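Most advice on wooden tabletops is written by people with a tin of something to sell. I've bought the tins. What follows is what I do now, which is much less, and which has cost me very little apart from one nasty patch I'll come to.

## Find out what's on the wood first

Hardly any of the guides bother with this step, and everything else hangs on it. Go to a spot underneath or at the back where you won't mind a mark, and put down one drop of water. Leave it for 20 minutes.

- If the drop sits up in a bead and wipes away clean, the top is sealed with lacquer, varnish or something similar.
- If it darkens the wood, the top is oiled, waxed or bare, and the old coat is probably thin.

It's a crude test. A worn lacquer can soak up water in one place and shed it in another, so try two or three spots before you believe the answer. Don't go by the shop label either. I had a table from Suria sold as "oiled" that shed water like a duck for six years.

## Everyday cleaning

1. Brush off crumbs and grit. Dragging grit about under a cloth is how most fine scratches get made.
2. Mix a bowl of warm water with a small squirt of washing-up liquid.
3. Wring the cloth out hard. It should feel damp and leave no puddle.
4. Wipe along the grain, then go over it with plain water, wrung out again.
5. Dry with a tea towel straight away.

That's the lot. For a sealed top I've never found anything that beats it. Spray polish gives you shine for an afternoon and a faintly greasy film for good, and the film can be a pain if you ever want to recoat. "Feeding" the wood is a nice phrase, but a table isn't hungry. Oil on top of lacquer has nowhere to go, and you end up wiping it off again.

## White rings

A cloudy white ring is usually moisture caught in the finish, and many of them fade if you leave them alone for a few days. Try that first. If it's still there, lay a dry cotton cloth over the mark and go over it with a warm iron, no steam, lifting it every few seconds to look. Lowest setting. I got impatient once, turned it up, and made a dull patch bigger than the ring had been.

Mayonnaise, toothpaste and cigarette ash all have their fans. Toothpaste is a mild scrub and will take some of the finish with it. Mayonnaise might do something if you leave it on all night, but then so might leaving it alone all night. I haven't seen anyone test the two side by side.

Black rings are another matter. They're in the wood, they want sanding, and if the top is veneer you should think very hard before starting.

## Re-oiling, if it really is oiled

Clean it and let it dry overnight. Put on far less oil than the tin says, wait 20 minutes, then rub off every bit you can. Sticky tables come from oil that was left sitting. I bought a 300 ml bottle of Flidier two years ago for one kitchen table and I'm still on it, despite a label that suggests a fresh coat every month.

Spread oily rags out flat outdoors to dry. Left in a heap they can heat up and catch fire. This is one warning on the tin I do believe.

## Does a pale top need anything different?

I doubt it. The "blonde wood" cleaners I've tried smelt of lemon and did what washing-up liquid does. Pale wood shows tea sooner, so you wipe it sooner. Sunlight changes the colour over time, so shift the fruit bowl now and then or you'll have its outline. 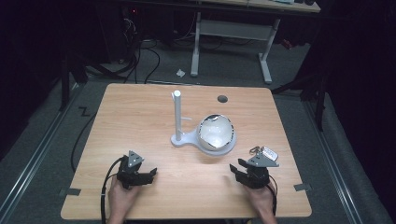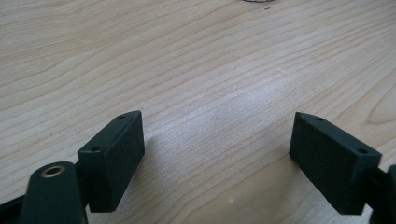

## Comments

**Jianguo Ding:** I'd quarrel with the iron. On an old shellac finish even the lowest setting can soften it, and your water drop won't tell you shellac from varnish. Dab a bit of meths on a hidden spot with a cotton bud first, and if it goes tacky keep the iron in the cupboard. Agree about the mayonnaise. We tried it on my mother's sideboard and the ring is still there, and so was the smell until January.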